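Home Kitchen Workshop Cleaning Storage Letters

Teaching a Robot Arm to Clear the Table: Tips From a Doubter
By Harriet Hutchins
6 minute read

My brother-in-law, Barrett Holloway, bought into the idea that a tabletop robot arm could learn to put the dishes away if you showed it enough times. He asked me to help with the showing. I said yes mostly so I could complain about it with some authority, and I've been at it since July.

I still wash my own cups. But several of you wrote in after I mentioned the project, and a few of you have an arm on the workbench already, so these are the habits I'd pass along. Most of them would do a kitchen good anyway.

Pick one chore and stay with it

The write-ups make it sound as though you can teach the thing to run a kitchen. Start with a cup and a plate. Put the cup on the plate, take it off again, and record each go as its own example. We tried adding a fork in the second week and ended up with a pile of recordings that didn't teach anybody anything, me included.

Write the chore down in one plain sentence before you begin. "Put the cup on the plate" is fine. "Tidy up" is useless, and you'll find that two people in the same house don't agree on what it means.

Wipe the table first

Crumbs and rings will be in your recordings forever. A damp cloth, then a dry one, no spray polish. If the surface is scuffed already, leave the scuffs alone. Barrett wanted to repaint the bench halfway through, and I talked him out of it. Half your examples on one color and half on another may be a fine thing if you've planned it, and we hadn't.

Use dishes you don't love

Plastic to start. Check that the cup stands up properly on its own, and that it has enough give to survive a squeeze. Keep the good glasses in another room. I lost a custard cup and I'm still sore about it.

Move things between tries

This is the tip people skip. It's tempting to set the plate in the same spot every time, and you get a lovely run of successes that way. Then you shift the plate a hand's width and the arm goes to the old place. Slide it left, slide it back, turn your wrist a little differently on the approach. If you're bored, you're probably doing the same example over and over.

Start every try from the same pose

Bring the arm back to where it began and let it settle before you press record. Maya Mahasneh, who has done more of this than I have, also tells me to pause for a breath before the fingers close, and another before they open. My early ones were all one rush. They looked like someone swatting a wasp.

Go slower than feels natural

Come at the cup from above and bring it down straight. A sideways approach knocks it over about one time in six in my hands, though I wasn't keeping a proper tally and you shouldn't quote me.

Keep a notebook

Number the tries. Mark the bad ones while you still remember why they were bad: bumped, dropped, phone rang. I have 174 marked good at the time of writing. The instructions Barrett printed out suggest 300 for one simple chore, and a fellow on the forum he reads insists on 1,000. Neither of them explains where the number came from, and I've stopped asking. I'd take a smaller stack of careful ones over a great heap made with one eye on the television.

Throw out less than you want to

A clumsy try that you rescued can stay in, I'm told, so long as it ends with the cup where it belongs. I don't fully believe this. It's in the notebook with a question mark.

Check the view before each session

Look through both cameras, the one by the fingers and the one watching the bench. Wipe the lenses with a glasses cloth. A plain wall behind is a help when you're checking the recordings later and your eyes are tired.

Quit after 2 hours

Your hands get sloppy before you notice. Stop, stretch, make the tea yourself.

Is it worth the trouble? For clearing a table, no. I can do that chore while talking on the phone. Barrett says the point is what it may manage later, and he's welcome to his later. I'll report back when it puts away a saucepan.
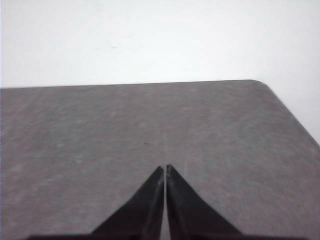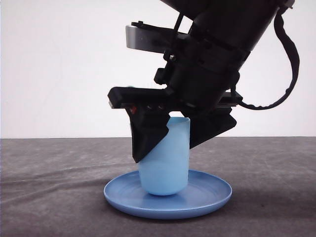

First, the bench from between the fingers. Second, the arm at the blue cup and plate.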